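Kivero open house, September. Notes typed up on the train so excuse the mess.

Doors at 3, found the place on the second try. Wistholm building, side entrance, buzzer sticks. Anoma Talukder met us downstairs and walked everyone up, 24 of us on the list, more than they'd planned for. Coffee first. Good coffee.

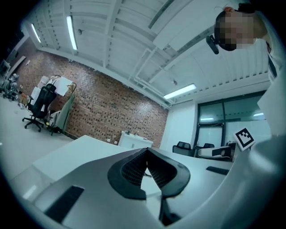
Then a quick talk from Stuart Marsden on the lease and why they left the old Gwynne offices. Too dark over there, he said, and the parking was terrible. Rent's better here too. Didnt catch the number. Questions ran long so we got to the workroom late.
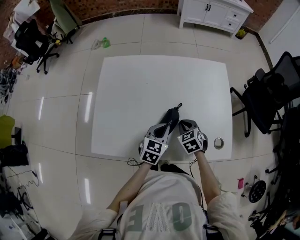
At the white table, workroom.

Liked the room a lot. Brick, big shiny floor tiles, white furniture, black office chairs, a fair bit of clutter. Tables plain and easy to wipe down.

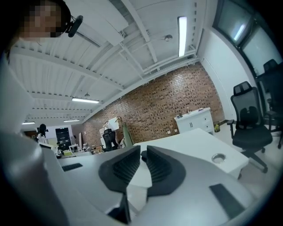

We're looking at our own move next year so I spent most of the time on boring stuff. Heating, outlets, noise. The ceiling's left open to the white beams, tube lights up there with it, and I'd want to know what that does for echo. Forgot to ask. Also want the make of the mesh chair with the headrest, Kerttu would aprove. Jawad Tarar is sending me the floor plan.

Out by 4, missed the first train.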